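# Como é que um robô aprende a arrumar uma prateleira?

Tu aprendeste a calçar as meias porque alguém te mostrou como se faz. Depois tentaste muitas vezes, até os teus dedos saberem o caminho. Um robô também pode aprender com exemplos, mas precisa de muitos mais do que tu.

Neste texto vamos falar de um projeto chamado Prultis. As pessoas que lá trabalham juntam exemplos de tarefas do dia a dia: dobrar toalhas, pôr a mesa, tirar produtos de uma prateleira e voltar a pô-los no sítio.

## O que é um exemplo?

Para o Prultis, um exemplo é um vídeo curto de uma pessoa a fazer uma tarefa do princípio ao fim. A pessoa usa uma câmara na cabeça, e assim o vídeo mostra o que ela tem à frente dos olhos. Quase nunca se vê a cara dela. Veem-se as mãos, e são as mãos que interessam.

A Rokeya Samarakoon grava exemplos em lojas. Antes de começar, ela escolhe uma tarefa da lista, como «endireitar um pacote» ou «trocar dois frascos de lugar». Depois faz a tarefa devagar, sem esconder os dedos. Se deixar cair alguma coisa, apanha-a e continua. Um robô também vai deixar cair coisas e precisa de ver como se resolve.

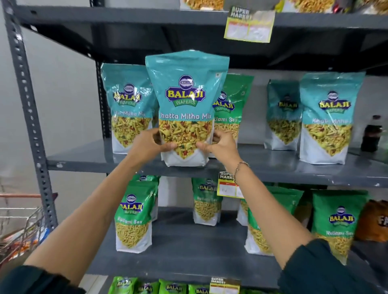

*Duas mãos seguram um pacote de Khatta Mitha Mix, uma mistura de aperitivos, na prateleira do meio.*

Pegar num pacote parece fácil. Para um robô, há várias perguntas difíceis lá dentro. Onde acaba este pacote e começa o que está atrás? Ali há outros pacotes azul-esverdeados com o mesmo nome. Onde se deve pôr cada mão? Na fotografia, uma mão segura o lado esquerdo e a outra o lado direito, as duas em baixo. E com que força? Um pacote de aperitivos é mole. Se apertarmos demais, o que está lá dentro parte-se.

A força não se vê bem num vídeo. Por isso, alguns robôs têm sensores nos dedos e treinam essa parte mais tarde, com objetos verdadeiros.

## Porque são precisos tantos vídeos?

Imagina que só tinhas visto uma maçã na vida, e que era vermelha. Se te dessem uma maçã verde, podias não saber o que era. Com o robô acontece o mesmo. Se ele só vir um pacote, numa só loja, pode ficar perdido quando mudarem a luz ou a altura da prateleira.

A equipa começou com uma meta de 1000 vídeos de prateleiras e acabou com 1322. Em cada tarefa participam quatro pessoas diferentes, porque cada uma mexe as mãos à sua maneira. Há quem use sempre as duas mãos e há quem use só uma.

## O que acontece depois?

Os vídeos vão para o computador do Shafiq Weerasinghe. Ele vê cada um e escreve o que se passa em cada momento: «a mão aproxima-se», «a mão agarra», «o pacote sai da prateleira», «a mão larga». Estas pequenas notas chamam-se **etiquetas**. Não são as etiquetas do preço! São palavras que ligam o vídeo a uma ação.

Cada vídeo é visto por duas pessoas. Quando não escrevem a mesma coisa, a Anoma Ranasinghe volta a ver o vídeo e decide.

A seguir, um programa de computador estuda os vídeos e as etiquetas. Procura o que se repete, por exemplo, que os dedos abrem antes de agarrar. Depois tenta adivinhar o movimento seguinte. No princípio engana-se muito. Cada erro serve para o programa se corrigir um bocadinho, e é a isso que se chama **treino**.

## Palavras novas

- **Dados:** todas as informações que se juntam, como os vídeos e as notas.
- **Etiqueta:** a nota que diz o que acontece num pedaço do vídeo.
- **Sensor:** uma peça que mede alguma coisa, como a luz ou a força.
- **Treino:** a altura em que o programa aprende com os exemplos.

## Experimenta em casa

Põe um pacote de bolachas em cima da mesa e pede a alguém que te dê instruções para o levantares. Só podes fazer exatamente o que a pessoa disser. Se ela disser «pega no pacote», pergunta: com que mão? Por que lado? Até que altura?

Depois troquem de lugar e escrevam as instruções que funcionaram melhor.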